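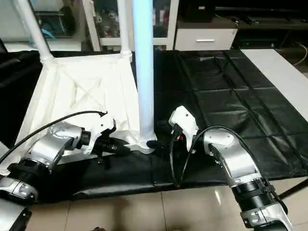 色はぜんぶで何色あるの?
決まった数はありません。となりの色とのさかい目に線が引かれていないので、どこで区切るかは人間しだいです。

にじを見てみましょう。日本では七色といいますが、六色という国もあります。にじのほうは、何色と言われても知らん顔です。

名前のつけ方もいいかげんです。昔の日本語では、緑も「青」のなかまでした。青りんごが緑なのも、青菜が緑なのも、そのなごりです。文句は昔の人に言ってください。もう返事はありませんが。

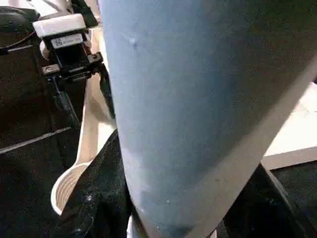
青っぽい灰色と、ベージュ。きみなら何色とよぶ?

絵の具会社のシンドバーグの色見本帳には、1,381色がのっています。白のなかまだけで59色。作った人は見分けられるそうですが、夕方にはみんな同じ白に見えるとも言っています。

色の見え方は、光やまわりの色でも変わります。同じ灰色の紙でも、黒の上に置くと明るく、白の上に置くと暗く見えます。紙は何もしていません。かんちがいするのは、目と頭のほうです。
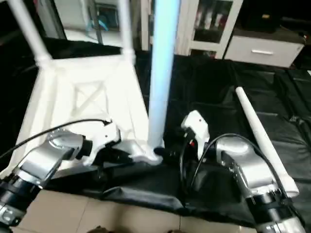 黒い布の上の白と、うすい青。

やってみよう
灰色の折り紙を小さく二枚切り、黒い紙と白い紙に一枚ずつのせます。家の人に「どっちが明るい?」と聞いてみましょう。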